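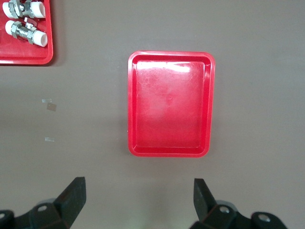 Tetska Sort & Store Kit, three months in
Reviewed by Yara Bataineh, 25 Aug 2020

I do not like storage systems. I've bought four of them over the years and each one turned into another thing I had to store. So when my neighbor Grażyna Domański told me the Tetska kit had "changed her basement," I asked what it cost before I asked what it did.

It's $71 for the starter box. For that you get the trays, a wall rail, two packs of labels and a booklet that spends most of its pages selling you the larger box. The booklet says the system has 2,309 possible layouts. I have used one.

My test was the plumbing shelf. We have an old house and I keep washers, shutoff valves, compression nuts and three kinds of tape, and before this they lived in a coffee can and a shoebox. Moving everything over took an evening, most of which I spent trying to work out what thread half the stuff was. No kit is going to do that part for you.

The trays are decent. They scratch if you drag metal across them, and the listing calls them "mar resistant," so take that how you like. I haven't cracked one yet, and I dropped a full one down the cellar steps in week one.

The rail is poor. The screws supplied are too short for anything but bare studs, and with plaster over lath I got maybe a quarter inch of bite. I bought longer ones. The end caps fell off and I stopped putting them back on.

The labels are worse. Pencil rubs away, and the adhesive let go in the damp by the second week. I use masking tape and a marker now, same as I did on the coffee can.

Compared with the Pliltero set I had before, Tetska is sturdier and easier to wipe out, but Pliltero gave you lids. In a dusty basement I miss the lids. Tetska sells them separately, and I'm not paying extra until they fix the rail.

Would I buy it again? At half the price, for the trays alone, probably. Grażyna has ordered the larger box.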